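Do board game organizers save any time?

Posted Tuesday, November 12, 2019

Shirley Whitlock lent me her wooden organizer in August and told me I'd never go back to plastic bags. I've now had it through most of a campaign of Hullgate, and I'm less sure than she is.

The claim you read everywhere is that a divided box cuts your setup time in half. Mine went from 30 minutes to 22, and I suspect some of that is me finally learning where the cards go. Clive says his group saw no change at all, but Clive's group talks through setup, so who knows.

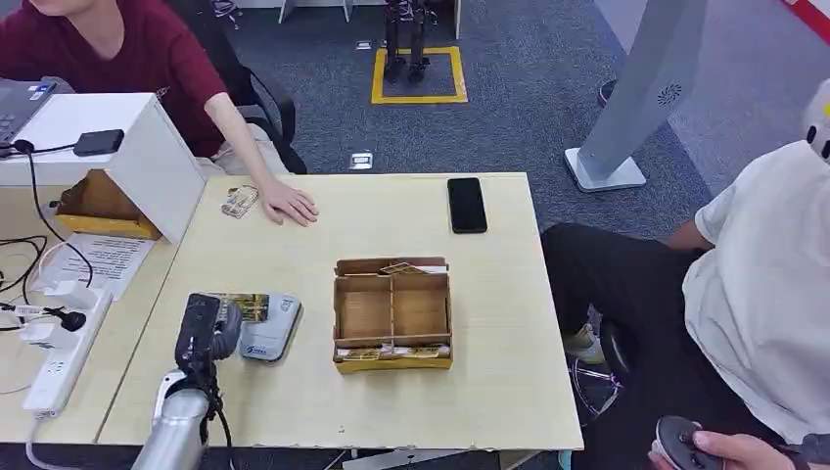
My bigger gripe is the compartments. Whoever designs these things must play with bare cards, because once you put sleeves on a deck it gets fat and the dividers don't move. I ended up keeping eight cards in an envelope under the lid. That's a bag with extra steps.

Standing the cards up in a row is nice, I'll give it that. You can flip through them like a file drawer and pull what you need. A shoebox does the same, though, and I own several of those.

Kavitha wants to buy the Morach version, with deeper slots. I told her to measure her sleeved decks first and then look at the inside dimensions, if the seller even lists them. Most of the ones I checked gave only the outside.

Shirley gets hers back on Saturday. I kept the bags.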